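吸尘器机器人上门试用记：它会自己倒灰吗？

小小产品侦探栏目 12/23/19

先问一个问题：你家谁负责吸地？

如果你的回答是“机器人”，那你说的多半是一个扁扁的圆盘，它在沙发底下转来转去，偶尔吃掉一只袜子，然后停在那里大叫救命。这种机器人很可爱，可是它有一个毛病：胃口太小。撒了一整盒积木，它会绕着走；打翻一碗汤，它会从汤里开过去，再把汤均匀地涂满整个客厅。

大人对付这种场面，会搬出另一种机器，叫干湿两用桶式吸尘器。它有一个大肚子，一根长长的软管，脾气很大，声音更大。水也吸，灰也吸，木屑也吸。可惜它没有脑子，得有人推着它、拽着它、替它看路。

于是有一家叫 Brurnasov 的公司想：给大肚子装一个脑子行不行？

他们做出来的东西叫 Trillton 套件。注意，它不是一台吸尘器，它是一套装在吸尘器上的零件。你家已经有桶式吸尘器的话，把套件装上去，吸尘器就能自己走路。听起来像给老牛装上导航。

套件里有什么

第一样是底座。底座下面有轮子，轮子里有电机。吸尘器站在底座上，就像你站在自动扶梯上一样，自己不用动腿。底座能认出墙，认出桌腿，也能认出猫。至于猫认不认它，说明书没有写。

第二样是管夹。它夹住软管，左右摆动，带着吸头扫地。你可以把它想成一只只会做一个动作的手。它做得很认真，就是不太聪明，碰到卷起来的地毯角，它会反复扫那个角，像你反复抠一块结了痂的皮。（别抠。）

第三样是一个小盒子，里面装着整套东西的“脑子”。脑子里存着你家的地图。第一次使用时，机器会在屋里慢慢走一圈，边走边画图。画完以后它就知道哪里是厨房，哪里是走廊，哪里是你昨天答应收拾但没有收拾的地方。

机器人是怎么“看见”墙的？

很多小朋友以为机器人有眼睛。Trillton 没有眼睛，它用的是声音。底座前面有 6 个小小的发声器，会发出人耳听不见的声音。声音碰到墙会弹回来，就像皮球碰到墙会弹回来。弹回来得快，说明墙近；弹回来得慢，说明墙远。蝙蝠也用这个办法，而且蝙蝠用得比它好，还不用充电。

不过声音有一个麻烦。碰到又软又厚的东西，比如窗帘和毛绒玩具，声音会被吃掉一大半，弹不回来。机器就以为前面什么都没有，一头撞进你的大熊怀里。撞上以后，保险杠会告诉它：这里有东西，退后。所以它其实有两种感觉，先听，听不见再摸。你半夜不开灯去上厕所，用的也是这个办法。

它会累吗？

不会累，但是会饿。它吃的是电。套件的电池只管轮子和脑子，吸尘器本身还要插在墙上。也就是说，这个机器人拖着一条尾巴。尾巴有多长，它就能走多远，走到头了它会停下来，“嘀”地响 3 声，请你换一个插座。

我们觉得这里有点好笑。一个能自己画地图的机器，居然要请一个小学生帮它拔插头。Brurnasov 说，大肚子吸尘器用电很凶，靠电池带不动多久，这个理由我们接受。拔插头这件事还是要请大人来做，手湿的时候谁都不许碰。

那倒灰呢？

好，回到题目。它会自己倒灰吗？

不会。它连自己满了都不太清楚。肚子满了以后，吸力会变小，脑子发现吸力变小，就会猜：“我是不是满了？”可是软管堵住的时候，吸力也会变小。两种毛病，同一种感觉。这和你肚子疼的时候分不清是饿了还是吃多了，差不多是一回事。

所以机器会停下来，亮一盏黄灯，等人来看。人要做的事情有：关掉电源，打开桶盖看看满没满；没满，就去检查软管。软管上一圈一圈的纹路是用来弯曲的，没有纹路的硬管子一折就断，有纹路的就可以转弯。但是转弯太急的地方，最容易卡住东西。我们试用的那次，卡住的是一块橡皮。橡皮的主人到现在也没有站出来。

目前还没有哪个套件能自己把橡皮抠出来。要抠出来，得先知道它卡在哪里，再把管子弄直，抖一抖，从另一头看看有没有光。每一步手上用的力气都不一样，人的手做这些几乎不用想，机器的手就要学很久。

值不值得买？

套件标价 787 元，网上有一家叫 Olivares 的店卖 612 元，不带管夹。不带管夹的意思是，机器会走路，但是不会扫地。它会拖着软管在家里散步，很神气，什么也不吸。请把这句话念给准备省钱的大人听。

还有一个办法是租。Nilthorpe 从九月开始出租整套 Trillton，连吸尘器一起送到家，用完再拿走。装修完、搬完家，或者过完生日会以后，租一次很合适。平时家里只有一点灰，扁圆盘就够了，扫帚也够了。

我们给它打的分数：走路，很好。认墙，不错。认毛绒熊，不及格。扫地，比我们班大多数人认真。倒灰，零分，它连试都没有试。

想一想

如果让你来设计，你会给它加一只什么样的手？这只手要能握住软管，不能捏扁它，也不能让它滑掉。画下来，旁边写上它最怕什么。
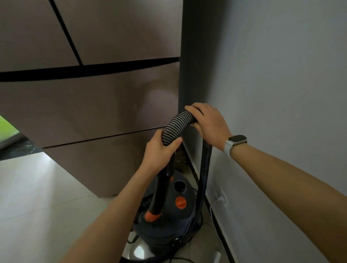

加手之前先想想那条尾巴吧，我家的走廊拐两个弯，电线每次都会缠在鞋柜脚上，机器停在那儿嘀嘀叫，最后还是我趴在地上解。我女儿画的设计图上没有手，她给它画了一个线轴，像卷尺那样，走远了放线，走近了收线。她写的“最怕什么”是“弟弟”。另外问一下，租的那种，管夹坏了要赔吗？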